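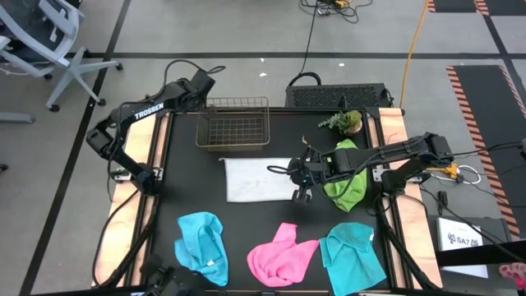

Cloth sorting: does randomising the start layout really matter that much?

plollgate_pete
Evening all. Long one, sorry, get a brew.

I've spent most of November trying to get a two-arm policy to pick up cloths and put them in a wire basket. Imitation learning, nothing exotic: I teleoperate, it watches, it copies. I recorded 307 demos and trained on the lot. In testing it managed 40 out of 49 tries, which I was dead chuffed with until I looked at the nine it missed. Eight of them were the white towel.

My theory is that it's the flatness. The coloured microfibre ones get scrunched up before every go, so there's always a bit sticking up to grab. The towel mostly gets laid out flat, and there's nothing to pinch. The fingers come down, close on thin air and off the arm goes to the basket with nothing in it, happy as you like.

But Jad Daher (he's on here, hello Jad) reckons it's got nothing to do with flatness and I've just been lazy with my layouts. So, over to you lot. What would you change first?

minel_bench
Nice write-up. 307 is a decent pile for one task. How many of those had the towel as the first pick? If you always grab the bright ones first and leave the towel till last, the policy hardly sees a towel with other stuff still on the table.

plollgate_pete
Ah. Hmm. I do tend to leave it till last, yes. I haven't got an exact number because I never wrote the order down (I know, I know).

JadD
There we are then! That's what I was getting at. I watched a batch of his demos back and the small cloths are nearly always in a tidy row along the front edge. Blue, pink, teal. The policy hasn't learned "find a cloth", it's learned "go to the front, work along, then have a stab at the middle". Swap blue and teal over and I bet you it doesn't care in the slightest. Put one up by the plant and I bet it falls to bits.

plollgate_pete
You'd lose the first half of that. I did swap blue and teal and it went a bit wobbly. Didn't fail, but it hovered for ages before committing.

quietgripper
I'm with Pete on this one. Flat cloth is just plain hard for parallel jaws. We had the same trouble at Trandeo with napkins, and no amount of shuffling the layout fixed it. What did fix it was changing how we did the demos: one arm presses and drags to make a ruck, the other pinches the ruck. You've got two arms, use them both!

JadD
I don't disagree that flat is hard. I'm saying you can't tell from his test which problem you're looking at. Towel is flat AND white AND last AND in the middle. Four things changed at once and he's picked his favourite.

quietgripper
Fair point. I'd still put money on flat.

A_Adeleke
Hi, mostly a lurker but this is near enough my day job so I'll chip in. You can pull those apart without recording much at all. Keep the policy you've got and just change the test:

Towel scrunched up, in its usual spot.
Coloured cloth laid flat, in the towel's spot.
Towel flat, in the front row.
Towel flat, usual spot, nothing else on the table.

Do the same number of goes for each and write down where the fingers close. If the scrunched towel goes in fine, Jad owes quietgripper a pint.

Also Pete, what are you calling a success? With a wire basket I've had corners left hanging over the side, and two people scoring the same run gave different answers. Decide before you start.

plollgate_pete
Amarachi, that's brilliant, thank you. I've been counting it if the cloth is in the basket and the gripper's let go, corner hanging out or not. Jad wants it stricter.

JadD
Jad wants it in the basket, yes.

minel_bench
One to add to the list: the lime green cloth. Bright and floppy, and if it's hanging off the forearm you've lost half the view of whatever is next to it. Do your demos include that sort of tangle, or do you stop and start again?

plollgate_pete
I used to bin them. Since last week I've kept them in if I could shake the cloth off and carry on. Too few to say if it helps.

minel_bench
Keep them! Recoveries were worth more to us than clean runs, by a mile.

oldservo
Am I the only one thinking just record more? Get up to 1,000 and see if the towel problem goes away by itself.

A_Adeleke
It might, but if they're all in the same order with the same row at the front you'll have 1,000 copies of the same habit. I'd take a hundred messy ones first.

oldservo
Maybe. We threw numbers at it on the Abou Jaoude job and it came good in the end. Took an age, mind.

plollgate_pete
Right, plan. Amarachi's four tests on the current policy, stricter scoring (fine, Jad), and I'm going to roll a dice for the pick order from now on. If the scrunched towel goes in I'll try quietgripper's drag and pinch before recording anything else. Will post the numbers in this thread.

quietgripper
Mine's a bitter, Jad.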